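Ticket 999: Audio drifts out of sync on the Dardale disc (old hand-drawn feature, restored edition)
Opened by: Ishbel Imrie
Status: Open, waiting on replacement

Hi all, me again, the one who keeps buying cartoons older than she is. I picked up the Kemeys restoration of Dardale and I was so excited to finally see those background paintings in decent colour (they're gorgeous, by the way, the marsh sequence especially). Trouble is, the sound wanders. It's spot on through the opening credits, and by the time the fox gets to the mill his mouth is flapping away after the line's finished. Player is a Damus, firmware up to date, plugged straight into the telly.

What I've tried so far:
Switched off every bit of picture processing on the telly. No change.
Swapped the HDMI cable. No change.
Changed the player from bitstream to PCM. I thought this had fixed it and made a cup of tea to celebrate, but nope, still out at the mill.
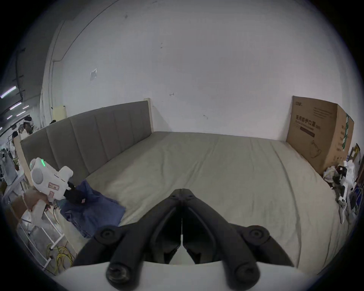

Does the drift reset if you skip back to the start of a chapter?
It does for a little while. If I jump to chapter 6 the sound lines up again, then slides off before the song is over, and the longer the chapter the worse it gets.

Update, Jun 13, 2021
Pak-hei Chuang on the support desk asked me to try the other audio tracks, so I sat through the mill three more times (no hardship, it's my favourite bit). The original mono is the bad one. The remixed stereo is perfectly in sync the whole way, but they've replaced the footsteps and put a great whooshing noise over the owl, and I'd really rather not live with that! The commentary is fine too, as far as you can tell with a commentary. 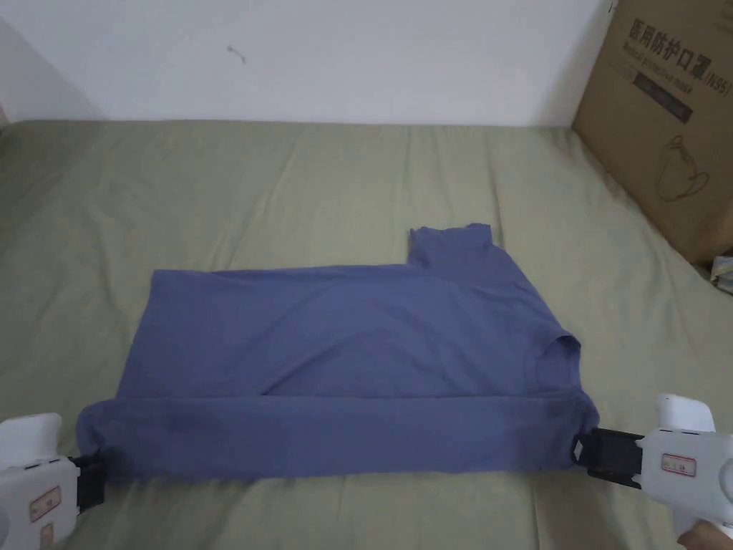 I also tried the disc in my old laptop, and the mono track slips there in exactly the same place, so I'm fairly sure we can stop blaming the Damus. My guess is that the mono was taken from a tape running at a slightly different speed and somebody nudged it back into line at each chapter mark. Only a guess, mind. I know cartoons, I don't know mastering.

Reply from Pak-hei Chuang
Thanks Ishbel, very helpful. I've played our copy and get the same slip on mono from chapter 3 onward. Passed to Yu-na Yeo at Drellutley, who handled the authoring. Please hang on to your disc for now.

Ishbel again: will do. Could you ask her whether the short on the second disc uses the same tape? The narrator sounds a touch high to me, and I grew up with that one so I'd know.

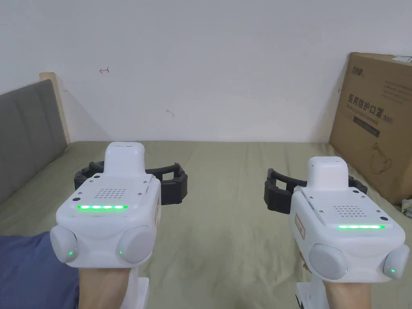 Two white hand-held grippers over a bed with a pale green sheet

Reply from Yu-na Yeo
Mono track confirmed faulty on the first pressing. The short comes from a separate source, and I'm checking its pitch this week. Corrected discs will go out in 21 days to anyone on this ticket. Ishbel, please confirm your postal address with Pak-hei.

Address sent. Stereo and whooshy owl until then, I suppose.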